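About Ruststead

Ruststead is a shared workshop for people who build robots and automated gear at home and need somewhere to do the parts they can't do on the kitchen bench. We have a lathe, a small mill, a laser cutter, six-foot workbenches, a soldering corner and a lot of labelled tubs. Members pay monthly and have their own key.

How it started

Jörg Lindemann rented half of an old tyre store to finish a feeder for his chooks. The feeder had a stepper motor, a hopper and a timer, and it jammed every time the weather turned humid. Other people heard there was a drill press and started turning up on Friday nights. The landlord offered the other half of the building the following February and we took it. We now have 68 members and 200 square metres of floor, including the mezzanine, which is for storage only.

The chook feeder still runs. It is on its third auger.

What we build

Most of what comes through the door is small and meant for someone's own house. Blind openers, garden watering controllers, a sorting machine for screws, a camera slider, a cat door that reads a chip. Some members build from kits and some start with a length of aluminium and an idea. Both are fine with us.

The group project is called Plavetti. It is a home build of hand-held grippers for household work with soft things: towels, clothes, blankets. The grippers have two fingers that close on whatever is between them, and you hold the body in your hand. We picked cloth because it is hard. A block stays the same shape when you pick it up and a towel doesn't, so a grip that worked on the last one may do nothing on the next.

Plavetti is at version 3. Version 1 used a bike brake cable and pinched fingers. Version 2 was the Lenz linkage, named after the street the workshop is on, and it was strong enough but far too wide at the tips. The current fingers are linkages with sections cut out to save weight, and the grip pads can be changed without taking the whole finger apart. We have logged 3,553 grips so far, good and bad, in a spreadsheet anyone in the group can open.

Bench testing only gets you so far. A flat bench with one square of felt on it is kinder than a house, so the group does a good part of its trials at home, on beds, couches and laundry piles, and brings the notes back on Friday.

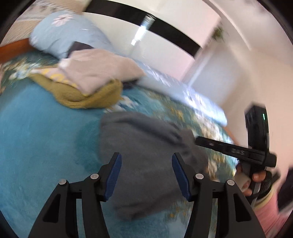 Those notes decide what gets changed next. At the moment the list is pad texture, handle comfort for smaller hands, and screws that work themselves out of the pivots. If you have opinions about thread locker, come along — we have heard most of them.

Joining

You don't need experience. New members do a safety session on the mill and lathe before using either, and the laser cutter has its own short induction. Eye protection is supplied. Bring closed shoes and tie long hair back.

Under-16s are welcome with a parent or guardian who stays in the building. Please book ahead for your first visit so someone can show you where things are.

Materials

We keep offcuts of ply, acrylic and aluminium in the racks near the roller door. Take what you need for small jobs and write it in the book. Filament is charged by weight. Motors and controllers in the red tubs belong to projects, so ask first.

Related

Rerkedetti: a three-axis plotter made from old printers
Plavetti build notes: swapping the grip pads
Lathe induction: what to bring
Chook feeder, third auger

Contact us | Workshop rules | © Ruststead Shared Workshop | Back to top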